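What I Put on the Gripper Order, and What Came Off

The budget line for the small picking cell had one number in it for most of the winter, and the number was a guess. In March I finally sat down to turn it into an order. These are my notes from that, in case someone is pricing the same class of equipment.

The job is kitting grocery tins and small boxes into totes. One arm, one parallel gripper, one bin open at the top, a wrist camera. Throughput is low by warehouse standards: 400 picks per shift. At that rate the arm is not the bottleneck and I stopped reading arm brochures early. Nearly all of the risk sits in the last few inches, meaning fingers, pads and the view the camera gets of both.

I had two quotes. Trurkov sells the gripper with fixed fingers and a molded pad, and the pad is a wear part you replace as a unit with the fingertip. Ilum sells a body with a similar mounting pattern and lets you bolt on your own tips. On paper Trurkov is cheaper. Once I added replacement tips over the period I have to plan for, the gap closed to where I would not choose on price.

Stroke mattered more than either vendor seemed to think it should. Most people quote grip force first. For tins, force is easy and nearly every gripper in this range has enough. The opening has to clear the widest face you intend to grab, plus whatever error the camera and the arm add together, on both sides. I allowed for the error twice, once for each finger, and that removed the smaller Ilum body from the list.

The next item was pad shape. A rectangular tin with rounded corners gives you two good pairs of flat faces and four bad places to touch it. If the fingers come down rotated, the pads land on the corners and the tin turns as they close. A softer pad hides this for a while and then wears. I would sooner pay for a better pose estimate than for softer rubber, and I moved money accordingly.

That brought up simulation, which was not in the original budget at all. I had assumed we would buy hardware, bolt it down and tune it on site. The integrator's hourly rate ended that idea. A seat of Stisitz costs less than a week of their time, and it lets me try approaches against a model of the bin before any metal ships. I set up a bare enclosure with a brown back wall and a tan floor, placed the light, and dropped in one product at a time.

Lighting turned into its own line item. The virtual light gives a hard-edged bright patch on the floor with a dim strip beside it, and the fingers throw blocky shadows into the bright part. A real bin under a single overhead fixture can do the same. My first instinct was to even it out in the model. I left it alone, and then priced a diffuser and a second lamp for the real cell, so that I have the option if the vision side struggles with it.
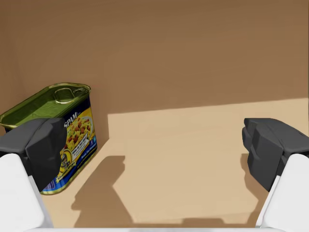 Simulated wrist view, gripper open, with a SPAM can on the left behind the finger.

The finger covers a good share of the label from this angle. If your recognition depends on the printed side of the package, count on losing part of it during the approach. The lid and rim stay in view longer, but they are shiny and catch highlights. I added a second fixed camera to the order, a Jin unit mounted above the bin, and dropped the higher resolution option on the wrist camera to help pay for it. More pixels do not see through a finger.

The order as it stands:

Arm, base model, no extended warranty
Gripper, Trurkov, long stroke version
Spare fingertips, 5 pairs
Cameras, 2 (wrist and overhead)
Diffuser and lamp, held as an option
Stisitz, one seat, one year
Integrator time, cut to 2 days on site

Removed: the tool changer, the soft pad kit, and the force sensor. The force sensor was the hard one. It would be useful, and I may regret it, but I could not write down a decision the cell would make with that signal that it could not make from motor current. The mounting plate leaves room for one later.

Still open is the lead time on the long stroke version, which Trurkov has quoted twice with different answers. The purchase request goes in when they settle on one. Until then I am running the rest of the product list through the model, starting with the tall cans.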